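Sisudance Hand Gripper Kit, Version 4

Sold by Plonderton Workshop Parts
Price: 781 (kit, without camera)
Availability: in stock, ships in 16 days
Page updated 3 Jul 2024

Overview

The Sisudance is a two-finger gripper that you hold and move with your own hand. It is made for people who build a robot arm at home or in a shared workshop and want to record how a grasp is done before the arm has to do it. The same jaw assembly can later be mounted on the arm, so the fingers which you used for recording are also the fingers which the robot will use.

The kit comes in parts. You need one evening for the assembly if you have built something similar, and two if you have not. All holes are already made, and no soldering is needed for the mechanical part.

In the box

Jaw assembly, black, in two mirrored halves
Linkage arms with bolts and spacers
One pair of blue textured finger pads
Trigger handle with return spring
Camera bracket, fits most small wide-angle cameras
Bag of spare washers
Printed assembly sheet

Not included: camera, memory card, battery, wrist strap, arm adapter plate (please see Accessories).

Specifications

Drive: manual trigger, with cable
Maximum opening: up to 23 cm between the tips when the end stops are removed, 16 cm with the stops in place
Finger pads: replaceable, slide-in
Handle: for right or left hand, reversible
Tools needed: hex keys, small pliers

About the fingers

The pads were the part that changed most between version 3 and version 4. In version 3 they were smooth, and thin plastic was a big problem. A box or a cup was easy, but a bag or a food wrapper slid away as soon as you pulled. The pads of version 4 have a texture, and the linkage closes them parallel for the last part of the travel. You should still expect to practice with soft objects. Please close slowly and let the material gather between the pads before you lift.

If the pads get greasy, wash them with dish soap and let them dry. Do not use acetone. We had one customer who used it and the surface became sticky, and we could not repair it.

Assembly notes

Please tighten the linkage bolts by hand first, then give each a quarter turn with the key. If they are too tight the jaw will move in small jumps, and you will feel this in the trigger. If they are too loose the tips will not meet. I prefer a little loose for the first day — the arms settle after some use, and then I tighten again.

The cable should make a wide curve behind the handle. A sharp bend there gives more friction than all the joints together.

The camera bracket has two positions. The forward position sees the tips well but shows less of the table. The rear position is better for clutter, and it is the one I use at home. Keep in mind that a very wide lens will bend straight lines near the borders, so do your calibration again every time you move the bracket.

Builder's notes
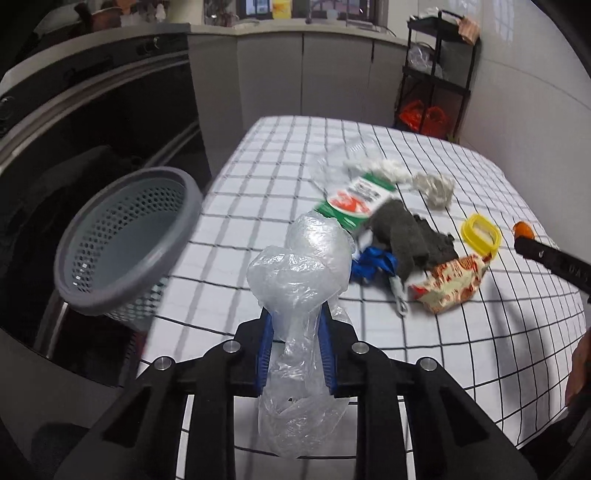

Châu Đinh

I did most of my tests for the pads on the table in a kitchen. The cloth with the black grid is cheap, but I like it for this work because the lines make it easy to compare one recording with another. The crumpled clear bag between the pads is the kind of object that made me redesign them. For the pile I take what a normal home has: wrappers, a fuzzy gray cloth, blue ribbon, something like rope with loose ends. Ribbon is still difficult. It goes into the gaps of the linkage if you come down too low, and I am thinking about a small cover for this place. It will maybe be ready in September.

My advice for a first session is to begin with few objects and add the soft ones later. Also make a habit to open the jaw fully between two grasps, so the software can find where one ends and the next starts.

Accessories

Spare finger pads, blue, pair
Arm adapter plate, Wokness pattern
Long cable for tall users
Wrist strap

The adapter plate fits the Wokness arm directly. For other arms, send us a drawing of the flange and we will tell you if it is possible — usually it is, with new holes.

Returns

Unassembled kits can be returned within 23 days. Opened bags of bolts are accepted if everything is inside.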